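House Rules for a Small Robot Table

March 2023

I've been meaning to write this one up for a long while, and then Ye-rin Hyun sent me a message asking whether I could "just share the rules doc," and I had to admit that there is no rules doc. There's a sheet of paper taped to a cabinet, with things crossed out and written back in, and there's whatever Arvid Sjögren and I happen to remember on a given morning. So, Ye-rin, this post is for you, and also for anyone else who runs a modest arm over a modest table and would like to get the same answer two days in a row.

A little background first (skip it if you know me). Our group does pushing experiments, with blocks on a flat board and a rod on the end of the arm. Somebody says or types where a block ought to go, and the arm tries to slide it there. We call the setup Randska, after a joke that was funny once and has now ended up in every folder name we own. It's a gentle sort of work, and that makes it very easy to get sloppy about it.

I should say that I'm talking about shop habits in this post. The proper safety standards for industrial arms exist, you should read the ones that apply to you, and your own risk assessment beats anything I type on a Sunday with a mug of tea next to me. What I have are the small local rules that sit underneath all that.

The first one is the tape. If the arm is enabled, nobody's feet are on the wrong side of it. Mariama Asamoah is the strictest of us about this, and I'm grateful to her, even though she once made me walk all the way back out and ask to come in again like a kid at a swimming pool. Before you reach over the board to fix something, you pause the arm, you say "hands" out loud, and you wait until whoever has the stop button says it back. It feels silly for a week or so and then you stop noticing.

The second is speed. We keep two speed settings and no more, one for people who are teaching or testing something new and one for runs that have already behaved themselves. We used to have a slider, and oh, the arguments we had about that slider! Everybody had a favorite spot on it and no one wrote theirs down. If you take one thing from this post, get rid of your slider.

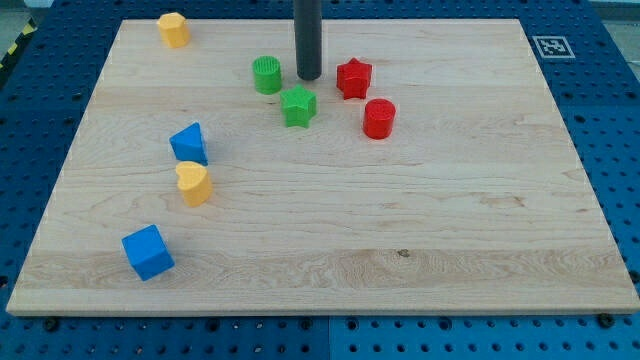 Third, the height of the tip. The rod should travel low enough to push a block by its side and high enough that it never drags on the board. We check it at the start of every session with a strip of cardboard, in the middle and near each corner, and if the cardboard pinches anywhere we stop and level things before anybody runs a single push. Do-yoon Wi wrote a script that does a nicer job of it, and I do use the script, but I still do the cardboard afterward. Old habits.

Fourth, starting layouts. Don't tidy the blocks! This is the rule that visitors break most often, and always out of kindness. They see a scatter of shapes and line them all up, and then we have a run of trials that all begin from somebody's idea of neat. We shuffle by hand with eyes on the wall clock, and we leave a layout alone unless a block has landed where the rod can't get behind it. If you do move one, you write down that you moved it. Same color, different shape is fine, and so is same shape, different color; we want the instructions to have to say which one they mean.

Fifth is the log, and here I have to confess. Run 2233 has no notes. It was a lovely run, everything went where it was asked, and I can't tell you which tip was on the arm or which speed setting it used, so we can't count it. Now the rule is that the notes get started before the arm does — date, operator, tip, speed, who's on the button — and if the top line is blank the run gets thrown out, no matter how pretty it was. Arvid enforced this on me within the week.

And sixth, stopping. We stop after 80 minutes and get up, whether or not things are going well. That number isn't from any study, it's just where we noticed that the person on the button had begun looking at their phone. Ha-neul Seok would like it shorter, and she may well be right. We're going to try her version in April and see how everyone feels.

There's a seventh rule on the sheet on the cabinet, but it's about whose turn it is to bring pastries, and Ye-rin, your lab can sort that out for itself. I'll type up a clean copy of the other six and send it over once Mariama has had her red pen on it.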